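**Save file stuck at the Coste gate after the update**

Reported by: Sandra Blackburn
Game: Flunora, PC version
Status: open, then closed (see end)

After the January update my main save won't get past the Coste gate. I talk to the gatekeeper, pick the line about the toll, and the screen fades to black. The music keeps playing. The pause menu opens but "Resume" drops me back to black. I left it like that for 30 minutes once and it never came back.

Other saves load fine. A new character walks through the gate with no trouble. The stuck save is the only one where I finished the Mumden quests before going to Coste.

Tried so far:

- Verified the game files, nothing missing
- Turned off cloud saves and loaded the local copy
- Windowed mode, lowest settings
- Unequipped everything and dismissed my companion
- Paid the toll with exactly 500 coins in the purse, then with more

Same result each time.

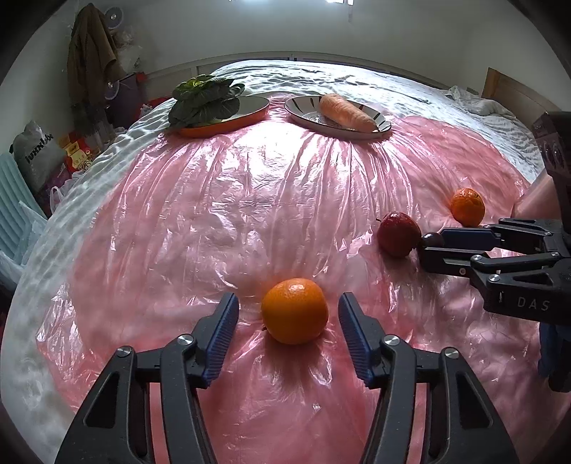

I also tried going around by the river path, but the ferry only shows up after the gate scene has played, so there is no other way into Coste on this save. Log file and save are attached. The log stops adding lines when the fade starts.

**Reply, Gaspard Brunet (support)**

Thanks for the save. I can reproduce the black screen on the current build. On the build before it, the same save goes through, so the update is the cause.

Two questions. Did you hand in the lantern at Mumden before or after you spoke to the miller? And is the quest "A Debt in Jalska" in your journal, either active or finished?

Please don't overwrite slot 7 for now. I would like to keep a copy that matches yours.

**Reply, Sandra Blackburn**

Lantern first, then the miller. "A Debt in Jalska" is listed as active but has no text under it, only the title. I had assumed it was blank on purpose until I got to Jalska.
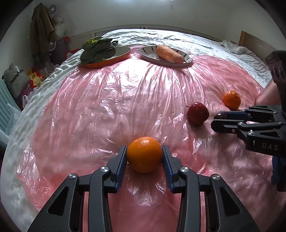

**Jalska, January**

Notes from the quest team, copied in by Gaspard Brunet.

Benoît Gaillard looked at the save. The blank journal entry is the problem. The update moved the start of "A Debt in Jalska" from the miller to the gatekeeper. If the miller had already given it out, the gate scene tries to start it a second time and waits for a line of dialogue that has been removed. The fade is the first step of that scene, so the game sits there.

Characters who turn in the lantern after the miller never get the early version of the quest and are not affected.

Workaround until the patch:

1. Load the save outside the gate.
2. Open the journal and select "A Debt in Jalska".
3. Choose "Abandon". It will warn you about losing progress. Accept.
4. Save to a new slot, quit to desktop, and start the game again.
5. Talk to the gatekeeper.

Quitting to the title screen does not clear the entry. It has to be the desktop.

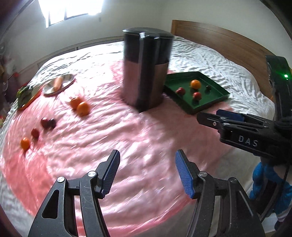

Zanele Hlongwane tested these steps on 19 saves with the blank entry and all of them reached Coste. On two of them the companion was missing after the fade. Resting at the inn brings the companion back.

**Reply, Sandra Blackburn**

Worked on the second try. The first time I forgot step 4 and only went to the title screen. I'm in Coste now, the ferry is running and the quest has its text. My companion was there without resting.

One small thing, the toll was taken twice, once on each try that I saved. I can live with it.

**Reply, Gaspard Brunet**

The double toll is logged separately and Aurélien Rey has it. The gate fix is in the patch planned for Wednesday. Saves that used the workaround don't need anything further. Closing this one.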